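Kullbridge Gets a Children's Dental Clinic, and Families Are Already Signing Up

Dec 24, 2020

Parents in Kullbridge have been driving to Billeck for their kids' dental visits for as long as most of them can remember. That changes in January, when the Majumder Children's Dental Clinic opens on the ground floor of the old Brato building on Canal Street - and if the phone line is any sign, the town is more than ready for it!

The clinic will see patients from their first tooth through age 16. It has 3 treatment rooms, a separate quiet room with dimmable lights for children who find a regular exam too much, and a low row of sinks where kids can practice brushing before they go in. Booking opened last week, and 86 families put their names down in the first two days.

Opening hours are Monday through Friday, 8 to 5, with a late evening on Wednesdays. The Wednesday slots went first, as you might expect with so many parents on shift work at the Brato plant, and the clinic says it will look at adding a second late evening once the new hygienist has settled in.

First visits are booked at a full hour. That leaves time for an exam, a cleaning, a fluoride varnish if the parents want one, and a good long chat about snacks, sippy cups and thumb sucking. Children under three can sit on a parent's lap for the whole thing. X-rays are taken only when the dentist sees a need for them, and parents get a copy by email the same day.

The part that has people talking, though, is the school program. Starting the last week of January, a hygienist from the clinic will visit every kindergarten and first grade classroom in the Kullbridge district with toothbrushes, timers and a set of giant teeth that are a lot more fun to scrub than your own. Children whose parents return the permission slip will get a quick screening at school, free of charge, and a note home if anything needs a closer look. Sealants for second graders are planned for the fall - something Billeck schools have had for years and Kullbridge parents have been asking for ever since.

Cost was the other big question at the open meeting held online earlier this month. A standard checkup and cleaning without insurance will be $90, and brothers and sisters seen on the same day get a discount. The clinic takes the state children's plan and most of the larger private plans. Payment can be spread out over several months for fillings and crowns, with no interest.

Visits will look a little different this winter. One adult may come in with each child, masks are required for everyone over two, and families wait in the car until they get a text. The toy corner stays packed away for now, but each child will be able to pick out a new toothbrush and a sticker on the way out.

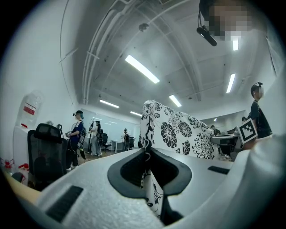
Parents who have made the Billeck trip one too many times are delighted, and one mother of twins told us that a checkup used to cost her half a day of work and the boys a whole morning of school, so having a dentist within walking distance of their classroom feels like an early present.

Forms for new patients can be filled out online or picked up at the Kullbridge library, at the desk just inside the main entrance. Parents switching from another dentist should ask for records to be sent over ahead of the first visit. Appointments for the first two weeks are nearly gone, but there are still plenty of morning times open toward the end of the month.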